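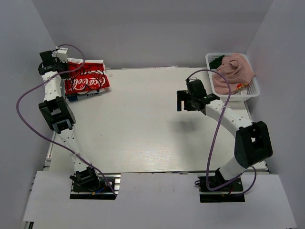 BAGS, BAGS, BAGS (and what to do with yours)

Quick one from me this month, the printer wants the copy by 11 and I still have the raffle page to fix.

The bag swap is back in March, same place as before, the back room at Plendano, doors at 2 in the afternoon. Bring the ones you don't use, take home the ones you will. Promo bags, grocery bags, the kind they hand you at a ball game. Any brand, any color. A red Coca-Cola one is just as welcome as the plain ones, crumpled is fine too. We have tables. We will flatten.

How to flatten, for those who asked last time:

Empty it first. All the way. Look under it as well as in it, small stuff slides beneath and gets left on the table, and then I'm the one with a shoebox full of lip balm and coupons. The shoebox is at the front desk if you lost something in the fall. Please come get it.

Lay it down on a clear table and smooth it with the flat of your hand from the middle out. Top edge last. If the top edge wants to fold over on itself let it, you can work that fold out with a ruler or just leave it be.

Fold in thirds the long way, then up from the bottom. Cloth ones can go through a cool iron, the shiny ones NOT. We lost one to the iron in the fall and the smell hung around for days.

Sort by size, not by color. I know color looks prettier. Size is what fits in the bins.

What we can't take: anything with a broken zipper, anything that had raw meat leak in it, paper bags with wet bottoms. Insulated bags yes, but wipe the inside please.

Where they go afterwards. Whatever is left at the end gets boxed up and split between the Giden food shelf and the Hostik laundry room, where people are always short of something to carry things home in. Giden told us they went through 3,000 bags last year, which I had to ask them to repeat. They want big ones with real handles. Hostik will take the small ones, drawstring too.

We need boxes! 20 if we can get them, the flat kind with lids. Quintero's has been saving theirs but somebody has to go pick them up, and my car is still in the shop. If you have a hatchback and a free morning, call me.

Also need: masking tape, two fat markers, a couple of folding tables that don't wobble. The one with the bad leg has been retired. Do not bring it back out of the closet.

Kids welcome, there will be a corner for decorating plain cloth bags with fabric paint. Old shirts on please, it does not wash out, ask me how I know. Painted bags have to dry overnight so they'll be picked up the day after.

Coffee on, cookies if someone makes cookies. Sign up sheet is by the door, or leave me a note in the usual mail slot. If you can only come for the last hour, come for the last hour, thats when the folding piles up.

Getsemaní Cisneros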